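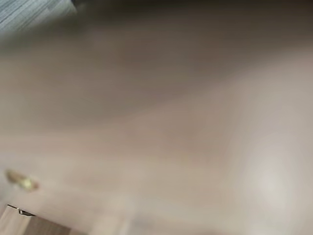

The last of the old paper files at the Drevport office have been sorted, and the cabinets that held them are staying put. Office manager Marwan Salameh confirmed on 15 July 2025 that the clear-out, which began in April, is finished.

Staff went through 2,000 folders over the spring and early summer. Most held delivery notes and supplier letters that already existed as scans in Grulleo, the records system the office moved to last year. Those have gone for shredding. Signed contracts and anything with an original stamp were kept and put back in order by year.

Thirteen cabinets were on the list to be checked. Four of them had loose lids or stiff hinges and were repaired by Kultside, the furniture workshop on the ground floor. The rest needed a wipe and new labels.

"People asked if we could get rid of the cabinets too, but we still need somewhere for the originals," Salameh said. "They're good cabinets. We would only end up buying something worse."
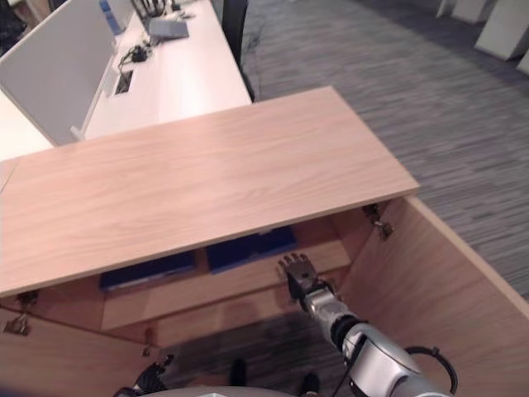

**Drevport Office Services — Records and Storage**

The lift-up cabinets in light oak veneer will be used for folders that are needed now and then. Dark blue folders go on the inside shelf, and nothing should be stored underneath it. Please raise the lid fully before reaching in, and lower it by hand — the lids are heavier than they look.

Each team has been given its own shelf space. A list of who has what is pinned up by the copier, and a copy is in Grulleo under "Storage." Teams that want to swap should agree on it between themselves first and then send a note to Records so the list can be changed.

Folders left without a label will be held in the Obi meeting room for 30 days. After that they will be opened, checked against the scans and either filed or shredded.

New labels and empty folders can be picked up from the supply counter. Questions about missing files should go to Marwan Salameh.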